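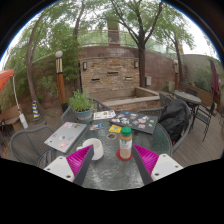
## Progress report to the Filen Fund: Beston House outdoor work area

Reporting period: spring and summer, to the end of September
Prepared by: Oddur Briem, Premises and Services
Submitted: October

### 1. Purpose of the grant

The Filen Fund awarded Beston House a small grant to bring the rear deck into regular use as a place for work, study and informal meetings. Before the award the deck was used mainly for storage and was closed to members on most days. The agreed aims were to furnish it, to provide shade and to offer bookable hours through the warmer months.

### 2. Work completed

The deck boards were cleaned and treated in April, and two damaged boards near the kitchen door were replaced by our contractor, Gindau Joinery. The furniture was delivered in May. The main round table has a glass top and is used with grey metal mesh chairs. It is large enough for members to leave laptops, papers and a mug on it together, which was the chief request in our consultation. A smaller dark table with its own metal chairs stands to the side on the planking and is normally taken by people who wish to read or make a telephone call.

A maroon umbrella has been supplied and is kept folded when the deck is not in strong sun. Members have asked for it to be opened earlier in the day, and the opening routine now includes this from 10 in the morning.

The planting budget was spent on herbs in glazed pots. The plant kept on the main table, in a teal pot with an orange-brown band, may be picked by anyone using the kitchen. Watering has been added to the Thursday cleaning list.

### 3. Use of the deck

Bookings opened in the second week of May. By the end of September we had recorded 878 individual visits, against a target of 600 in the original application. Nearly all were by existing members. We had hoped for more first-time visitors, and the shortfall is discussed in section 5.

Most visits are for individual work on a laptop. The Bhutto Reading Group moved its meetings outdoors in June and returned to the first-floor room in September, when the evenings became too dark. Ismail Abdelaziz, who coordinates member services, held nine drop-in advice sessions at the main table. He reports that members stayed longer than they did at the indoor sessions and were more willing to raise matters of housing and employment.

Members bring their own food and drink from the kitchen. Coasters are provided, and we ask that jars and tins be returned to the kitchen shelf at the end of each booking. Compliance has been fair — items are still left out overnight from time to time, and a short notice has been placed by the door.

### 4. Expenditure

Spending on furniture and planting was within the approved amounts. Deck repairs cost over 10 per cent more than estimated, owing to the two replacement boards. The difference was met from the contingency line with the Fund's agreement, given in May. A full statement of account is attached separately.

### 5. Matters arising

- **Power.** There is no outdoor socket. Members working for longer than a morning must come indoors to charge their equipment. A quotation has been requested.
- **New visitors.** The deck cannot be seen from the street. A sign for the front gate has been designed and awaits the landlord's consent.
- **Winter storage.** The umbrella and chairs will be moved to the ground-floor store in November. The main table will remain in place under a cover.
- **Glass top.** Members have mentioned glare at midday. We propose to try a plain cloth next season before considering any further purchase.

### 6. Next period

The remaining funds will be applied to the gate sign and, if the quotation is acceptable, to the outdoor socket. Mr Abdelaziz will consult members on opening hours for next year, and his findings will be included in the final report. We would welcome a visit from the Fund's officers before the furniture is put away — any weekday morning would be convenient.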